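1/ Can a machine tidy a bathroom yet? I've spent Thursday with Lilwood, our simulated flat, to see how far the Plutent controller gets. Short answer: partly.

2/ Wrist view. The yellow piece is tall, textured and hollow lower down, so depth estimates suffer. The octagonal floor tiles don't help either – repeated pattern, poor features to match.

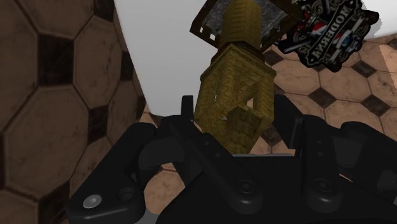
3/ Results so far
248 pick attempts, 206 held. Most of the misses were bad approach angles. Grip force was rarely the problem.

4/ Placing is harder. A figurine with a small square base on a toilet tank lid leaves little margin, and the fingers hold it high up, so a small tilt at the wrist becomes a large error at the base.

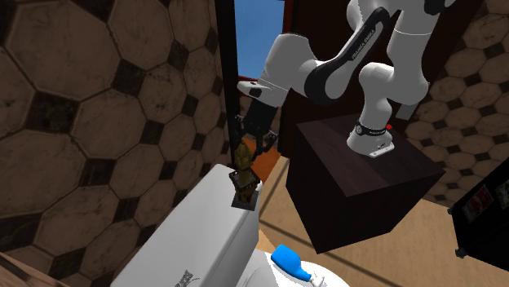
Release height matters more than I'd assumed. At 9 mm it topples too often. Lower than that and the arm pushes against the lid.

5/ Wiping the lid is a separate job and we haven't started it. I'd still do my own bathroom by hand.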